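Build the Gripper Last
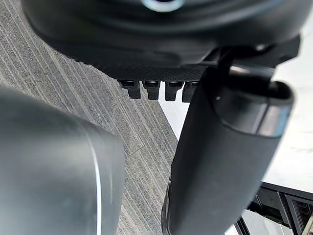 Most people who build a robot arm at home start with the hand. I did too, and I think it is the wrong order. The hand is the fun part. It is the part that looks like a robot, and it fits on a desk, so you can work on it in the evening without clearing space. Mine has two dark fingers, one hung from an angular bracket that works like a hinge mount, and a row of four small black tabs under the housing, each with a little slot near the top. I spent most of a winter on that end of the machine. By March I had a hand I liked and an arm that could not put it in the same place twice.

The first version was drawn around a wrist I had not built yet. I guessed at the weight it could carry and I guessed at the bolt pattern. When the wrist finally existed, the guess on weight was off by 335 grams, which is a lot to hang on the far end of a long lever. Every joint behind it had to be stiffer than I had planned. The elbow motor ran hot. The base, which I had clamped to a shelf board, twisted when the arm reached out to the side.

Rachid Samir has the bench next to mine at Haverford, the shared shop where I do the metalwork I can't do at home. He built his arm the other way around. For months it had no hand at all, only a flat plate with a marker pen taped to it. He had it draw the same square on a sheet of paper over and over, and he kept fixing the base and the shoulder until the lines sat on top of each other. It looked dull and people walked past it. Then he bolted on a cheap Druler gripper he had bought used, and it picked up a bolt on the first afternoon.

I don't think he is a better builder than I am. He says the same. He picked the order that let him see his mistakes one at a time. A marker pen tells you plainly where the arm went. A gripper that drops something could have missed for ten different reasons, and you will spend the night changing finger pads when the trouble is a loose set screw at the shoulder.

There is an argument on the other side and I take it seriously. If you don't know what the hand has to hold, you can't know how strong the arm should be. The task comes first, and the hand is where the task happens. That is true in a factory, where somebody hands you a part and a cycle time. At home it mostly isn't. Very few of us have a task. I told people mine was for sorting hardware, but I had no real need for sorted hardware. I wanted to build an arm. If that is what you want, then build the arm, and put a known weight on the end to stand in for whatever comes later.

The other argument is about staying interested. A base plate is not exciting to anyone. People quit, and a hand that opens and closes keeps them going. I have some sympathy for this. The Skiltska kit I started from seems to agree, as the gripper is the first chapter in the booklet and the base is an appendix. But I know three people who stopped with a finished hand in a drawer, and I nearly made it four. The hand kept us interested in hands.

Money comes into it too. My parts total stands at $3,630, counting tools. I went back through the receipts and a good share of that went to things I bought twice: motors that were too weak once the real weight was known, bearings to match the new motors, a second power supply. The fingers themselves were cheap. What they made me replace was not.

So my advice to anyone starting is to begin at the floor. Get the base heavy and flat. Run the shoulder alone for 2 weeks if you have the patience, and write down how far off it is each time. Add the elbow when you are bored of the shoulder. Use a pen and a bag of washers for a hand. Sustside sells a plain wrist plate with a common hole pattern, and you could make one from scrap in an hour with a drill press.

I am rebuilding mine now. The new base is steel plate and the shoulder has run 107 cycles without drifting more than the width of a pencil line. I still have the elbow to do - the old motor is going back in with a different gear ratio, and if that fails I'll buy the bigger one. The fingers are staying as they are until then.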